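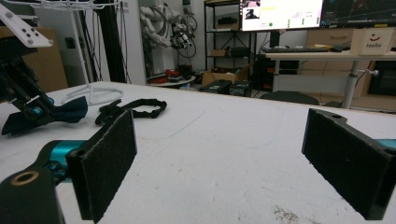
The white table, with the navy cloth and the black strap still on it

Home > Community > Cleaning & Surfaces > Tables and desks

Scuffs and one thin curved scratch on a matte white tabletop — worth fixing?

Posted by Rokeya Mondal

Hi all, I've been reading here for ages and finally have something to ask. I have a big white table that gets used for pretty much everything. Folding, sorting, wrapping, fixing small stuff, you name it. It came from Drillinley, it has a matte top, and I loved it because it didn't glare at me under the lights the way my old shiny one did.

The trouble is that it's getting scuffed. There's an overall slightly tired look to it, and then near the middle there's a thin curved scratch running diagonally. It's faint. You'd probably walk right past it, but I sit there every day and now it's the only thing I can see. There are also little gray specks near one edge that keep coming back. I wipe, they go, and a couple of days later there are more. I can't tell if that's plain dirt or the surface itself starting to come off, and that second idea is what's bugging me.

What I've tried so far: warm water and a drop of dish soap, which took care of the coffee ring and nothing else. Then a white eraser sponge on one corner. It did lift a few gray marks, but I think that spot looks shinier now when I crouch down and look across it? My sister says I'm imagining it. I stopped anyway.

I don't know exactly what the top is made of. The label underneath only has a model number (602) and the rest has rubbed away. I keep a wire stand on it, white, with a round wire base, and I do slide that thing around a lot instead of picking it up. There's also a strap with a buckle-type band on it that gets tossed down wherever there's room. So maybe I already know who did this.

Three things I'd love help with. Can I make the scratch less obvious without making a mess? What are the specks likely to be? And is there something I can put down that doesn't look like a school cafeteria? I'd rather not cover the whole table if I can help it.

Thank you!! Rokeya

Posted by benchmouse

Oh boy, I've lived this one. I had a matte white desk for years and I did every wrong thing to it, so let me save you some of that.

Put the eraser sponge away. Those sponges are very fine sandpaper, more or less, and on a matte finish they polish the high spots. Your sister is being nice to you, I bet the corner really is shinier. It's not a disaster, mine blended in over a few months of normal use, but don't go chasing the rest of the table with it. Same goes for baking soda paste and those creamy kitchen cleansers.

For the scratch, start by finding out if it's a scratch at all. A lot of lines on matte tops are stuff left ON the surface by whatever was dragged across. Run a fingernail over it with your eyes closed. If your nail doesn't catch, try a soft cloth with a little rubbing alcohol, on a hidden spot first (under the lip is good), then along the line itself with light pressure. Mine had four lines I'd been sulking over and two of them wiped right off. I was so mad.

If your nail does catch, then it's cut into the surface and you're into filler territory. And here I'd say leave it. Filler on white is a pain. You need the right white, and there are so many whites, and then the filler dries to a different sheen and you've traded a faint line for a wide smear. I used a Vesov touch-up pen on mine and I could find that repair from across the room. For something faint I'd live with it, or set a plant there.

The specks I can only guess at. If they come back after a wipe, I'd look at what's shedding. Cloths, felt, dust off cardboard boxes, eraser crumbs, anything with a fuzzy or worn edge. Do this: wipe it clean, then press a piece of clear tape on the specks when they show up again and stick the tape on some plain paper. Fibers look like fibers once you get close. If it's little hard flakes instead, check the edge of the table for a chip, because that would be the top coming apart and you'd want to seal it before water gets in.

As for the strap, buckles are terrible. I hung a hook on the side of my desk for that kind of thing and it helped more than any cleaner I ever bought.

Posted by T. from Bennani Street

just put a mat on it. mine is a Zikance roll, clear, I cut it with regular scissors. had it since March, no new marks. it does slide a bit

Posted by oldpinecone

Agree with most of what benchmouse wrote, except I'd be careful with the alcohol. On some painted tops it'll soften the finish, and then you have a dull patch AND a scratch. Try the hidden spot, wait until the next day, and look again before you go near the middle. An hour isn't long enough.

On covering things up — clear mats trap grit underneath. If you go that way, lift it and wipe both sides every couple of weeks or you'll grind those specks of yours straight into the top. I did that to a kitchen table and never forgave myself.

For the wire stand I'd stick small felt dots on the underside of the base. Skip the thick ones, they peel off sideways the first time you push it. Get the thin kind, press them on hard, and leave the stand alone overnight. Put a few along the ring, wherever it touches down. They wear out and get ratty after a while, so swap them when the edges start to fray, otherwise you've got a new source of fuzz on your table.

And keep the cloth you wipe with clean! I see people leave the same rag bunched up on the table all week, pick it up full of grit and go at it. Shake it outside first. I keep a dark one for dusting and a light one for anything wet so I don't mix them up.

Let us know what the tape test says, I'm curious about those specks.

Last updated: Jan 7, 2023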